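Module Handout 5: Gathering Demonstrations for a Learned Pick-and-Place Policy

Nererex Institute, Department of Applied Automation
Second-year option, practical strand

Reading before the session: chapters on imitation learning in the course reader; the Espiritu operator's guide, sections on homing and emergency stop.

1. Purpose of this handout

Students taking the practical strand will spend the greater part of the coming weeks collecting examples by hand. The handout sets out what is meant by an example in this module, how a collection session is to be conducted, and on what grounds an example is to be kept or set aside. It should be read together with the laboratory safety sheet, which takes precedence wherever the two appear to differ.

The learning system used in the module is called Jullen. It receives a camera view of the workspace and the current position of the arm, and it returns a short sequence of movements. It has no separate store of rules about baskets, cubes or tables. Whatever it does at the end of training has been drawn from the examples supplied to it, and a fault in the examples will in most cases reappear as a fault in the behaviour.

2. Terms used

Demonstration. One complete performance of the task by a human operator controlling the arm, recorded from the starting position to the moment the operator ends the recording.

Episode. The stored form of a demonstration: the camera views, the arm positions, the state of the gripper and the written instruction, all on a common clock.

Instruction. A short sentence in plain English that states the task, for instance "put the red cube in the basket". Every episode carries exactly one instruction.

Layout. The arrangement of the objects and the basket at the start of an episode.

Policy. The trained system, considered as something that chooses movements.

3. The task family

All the work in this part of the module belongs to one family of tasks. A small object stands on the table, a basket stands further back, and the object is to be placed in the basket. The basket may already hold one or more other objects. These must be left where they are.

The family has been kept narrow on purpose. A student should be able to judge by eye whether a demonstration is sound, and two students watching the same episode should reach the same view. More difficult families, including stacking and the handling of cloth, are treated in the second half of the year.

Although the task is simple to state, it contains several distinct stages. The gripper must approach the object without disturbing it. It must close at a suitable height and angle. The object must be lifted clear of the rim before it is carried across, then lowered before release. An operator who is used to the controls will pass through these stages without thinking about them, and it is worth watching a few recorded episodes at half speed in order to see where one stage ends and the next begins. 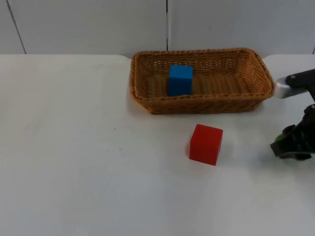 The approach deserves particular attention. Operators differ a good deal in the path they choose, and the differences are not harmful in themselves. A policy trained on several sound approaches will usually cope better with an unfamiliar layout than one trained on a single approach repeated many times. What does cause harm is hesitation. If the operator stops above the object for several seconds while deciding what to do, the recording contains a long run of views in which the correct movement appears to be no movement at all. Jullen will learn this as readily as anything else, and the trained arm may then halt above the object and remain there.

Operators should therefore decide on the path before starting the recording. If a decision has to be changed part of the way through, the episode should be stopped and marked for removal.

4. Varying the layout

Suppose that every demonstration begins with the object in the same place. The policy can then succeed in training by repeating one fixed movement, and it has no need to attend to the camera view. Such a policy will fail when the object is moved by the width of a hand. The layouts must be varied enough that the camera view is needed.

The following are to be varied within each collection block:

The position of the object on the open part of the table, within the reach of the arm.
The angle at which the object stands, where it has flat sides.
The other objects, if any, already in the basket, and their places within it.
The object named in the instruction.

The following are to be held fixed within a block and changed only between blocks, with an entry in the log:

The height and angle of the camera.
The lighting.
The position of the basket.

A common error is to vary the position of the object by habit. Operators tend to return to a few comfortable spots, often close to the gripper's resting position, and to leave the far side of the table unused. Each group is issued with a layout sheet, and the position should be taken from the sheet. The sheet need not be followed to the millimetre.

Attention should also be paid to combinations. If a blue object is always in the basket whenever the instruction names a red one, the policy has no reason to attend to the wording, and it may respond to the instruction in a way that cannot be told apart from chance once the combination is broken. Layouts with the colours exchanged must appear in the same block.

5. Size of the collection

Each group is required to supply 23 demonstrations in each block. The full collection for the module, with those of earlier years included, stands at 900 episodes, of which 559 have passed review and are used for training. The difference should not be taken as a sign of careless work. Many of the episodes set aside were recorded before the present rules on hesitation were adopted, and they remain available to students who wish to study the effect of including them.

Students sometimes ask whether a larger number of demonstrations would make careful review unnecessary. Our experience in the department does not support this. Additional episodes help when they bring in layouts that were previously missing. When they repeat what is already present, the benefit is slight and the cost in laboratory time is considerable.

6. Conduct of a session

Before recording, the group should home the arm, confirm that the emergency stop is within reach of the operator, and wipe the table. The log is then opened and the block number entered.

For each episode:

Set out the layout from the sheet.
Read the instruction aloud and check it against the text on the recording screen.
Start the recording, perform the task, and stop the recording once the object has been released and the gripper has withdrawn.
Enter the outcome in the log before touching any object.

The last point is frequently overlooked. Once the objects have been moved it is no longer possible to settle a disagreement over whether the cube had come to rest in the basket or against the rim, and the stored views do not always show the rim clearly. If there is doubt, the outcome is to be entered as uncertain.

The roles of operator and recorder are exchanged every five episodes. Tired operators produce hurried releases.

7. Review

Review is carried out by a group other than the one that recorded the block. The reviewer watches each episode once at full speed and answers four points in the review form: whether the instruction matches the layout; whether the named object was the one moved; whether the other objects were left undisturbed; and whether the movement was free of long pauses.

An episode that fails on the first or second point is removed. An episode that fails on the third or fourth is marked and kept apart. It may be of use later, for example in teaching a system to recognise a poor attempt, and it must not be deleted.

Reviewers should compare the instruction with the objects present at the start. An instruction such as "put the cube in the basket" is acceptable when only one cube is outside the basket. If two are on the table it is ambiguous, and the episode should be removed even if the operator's choice seems a natural one. Where the basket already contains objects of other shapes or colours, the reviewer should note them in the form by shape and colour alone.
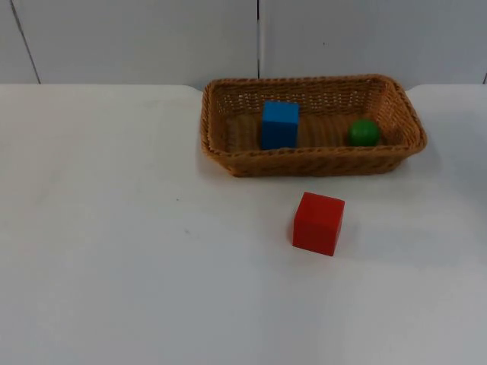
Zulteck Laboratory, 23/03/2024

Amendment to sections 6 and 7. Following the review of the first blocks, two changes have been made, and they apply to all groups.

First, a still view of the layout is now to be stored before each recording is started. The reviewer can then confirm the starting positions without opening the full episode, and blocks with too little variety can be found early by placing the stills side by side. The still is taken after the layout has been set out and hands have been withdrawn from the table.

Second, the wording of instructions has been relaxed. Groups may use any short, natural sentence that a person unfamiliar with the module would understand, provided that it names the object and the destination. "Place the red cube in the basket" and "the red cube goes in the basket" are both acceptable. Abbreviations and laboratory nicknames are not.

8. Questions for group discussion

Consider a block in which every demonstration is sound but all were performed by one operator. What might the policy learn that was not intended?

An episode shows the object dropped on the way to the basket, picked up again and placed correctly. Set out the case for keeping it and the case for removing it.

How would you divide the episodes between training and testing so that the test says something about layouts the policy has not met?

9. Submission

The completed log, the review forms and a written account of no more than two pages are to be submitted through the module page by the end of the first full week of April. The account should state which layouts the group found hardest to demonstrate and should describe one episode that was set aside, with the grounds for doing so. Groups that have used the Espiritu arm in its slow mode for any part of a block must say so in the log, as the timing of those episodes has to be adjusted before training.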